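4.2 Why working computers stay in cupboards

The inventory described in Section 3 covered 40 small organisations in and near Torkberg, among them accountants, dental practices, schools, a printer and two housing associations. Together they held roughly 700 desktop computers that were no longer in daily use. The question in this section is why so many of these machines had been kept, and why so few had been repaired, passed on or sold. It draws on the interviews with the 16 people who looked after the equipment. Most of them did this alongside another job.

The most common reason was uncertainty about data. Interviewees knew that a computer could not leave the building with client records on it, but they were less clear about what had to be done first. In several organisations the disks had already been taken out and destroyed, yet the cases were still on the shelf. One practice manager had been told by a previous supplier that "the data is in the whole machine" and had kept everything under lock for that reason. Others had wiped the disks themselves but had no paper to show for it, and did not want to answer for it later. Written certificates mattered more to this group than the method used.

The second reason was the idea of the spare. A computer that had been replaced while still working was nearly always described as a spare, even when a newer spare had since been put next to it. When we asked when a spare had last been put to use, few could remember a case. The exceptions were informative. At the Fujimoto printing works an old desktop ran the only software that would talk to a cutting machine, and two others of the same model were held back so that parts could be taken from them. Here the word was used in a strict sense. The manager knew which parts were likely to fail and had labelled the shelves to match. Elsewhere nothing was labelled, and in one store the power leads had been thrown away in a clear-out, which left the computers unusable as spares without a purchase.

A third reason was the price of collection. Jundus, the main contractor in the district, charged by the visit and accepted mixed loads of office equipment. Small organisations therefore waited until they had enough to fill the van. As the wait grew longer the machines lost what resale value they had, so that a load which might have paid for its own collection had to be paid for in full. Fuko, a smaller firm which bought used computers for resale, collected free of charge but only took models it could sell in batches. Three interviewees had contacted Fuko and been turned down, and all three had taken this to mean that their computers were worthless. The refusals we were shown said only that the quantity was too small.

Timing also played a part. The schools replaced their equipment in July, when the buildings were empty, and the old machines had to be moved quickly to clear the rooms. They went to whatever space was free. By the start of term the storage room was in use for other things and the computers were behind them. The housing associations had no fixed replacement cycle and tended to swap one machine at a time, with the old one going under the desk of the person who had used it. These computers did not appear on any list and were found only when we walked through the offices.

Knowledge of the hardware was uneven. Nearly all interviewees were willing to replace a keyboard, a monitor or a cable, and about half of them would add memory. Very few would touch the processor. It was seen as the part that decided the age of the whole computer, and as fixed in place. When we explained that in most desktop towers it is a separate part, held in a socket by a frame and a small lever, several were surprised. The same people had scrapped machines because they were "too slow", in cases where a processor of the same generation from another unit in the same cupboard would have fitted. Whether the exchange would have been worth the working time is a separate matter, and we return to it in Section 5. The point here is that it had not been considered.

This view of the computer as a single object affected disposal as well as repair. Asset lists gave one line and one number to each tower. If a tower had one failed part, the whole line was written off, and the working parts inside went with it. Georges Sayegh, who kept the lists for one of the housing associations, had started a second sheet for parts in March 2022. It recorded memory, processors and power supplies by type and by the tower they came from. The sheet took him little time to keep up, but he was the only person who used it, and his colleagues still asked for a new computer when something went wrong. He thought the sheet would stop when he left.

We found six organisations that had cleared their store completely in the period covered by the study. All six had moved or were about to move premises. None had cleared the store because of a rule, a budget or an offer from a contractor. This agrees with the general pattern in the interviews, in which keeping a computer required no decision and giving it up required several: who may sign for it, what is to be done about the disk, whether it must be offered to staff first, and which budget the collection is charged to. In the smaller organisations these questions had never been put to anyone in particular.

Differences between sectors were smaller than expected. Schools held older machines than the accountants did, and the dental practices were the most cautious about data, but the three reasons above came up in all groups and mostly in the same order. The size of the storage space was a better guide to the number of computers held than either the sector or the number of staff. Figure 3 illustrates the part of the desktop tower that interviewees were least willing to handle.

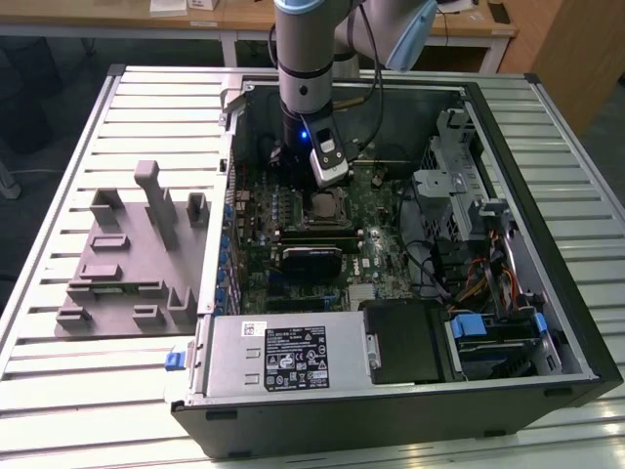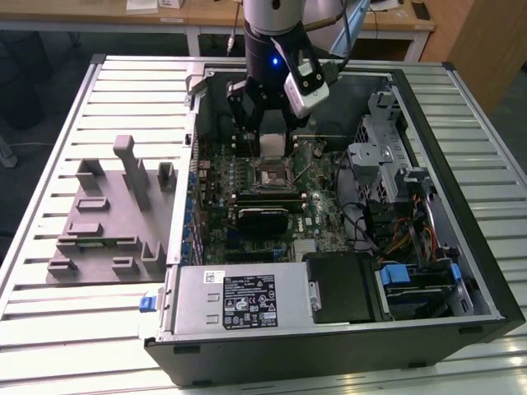
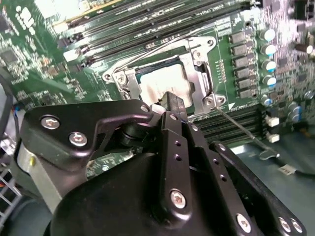

Figure 3. The processor socket on a desktop motherboard: with the processor in place (first and third pictures) and empty (second picture).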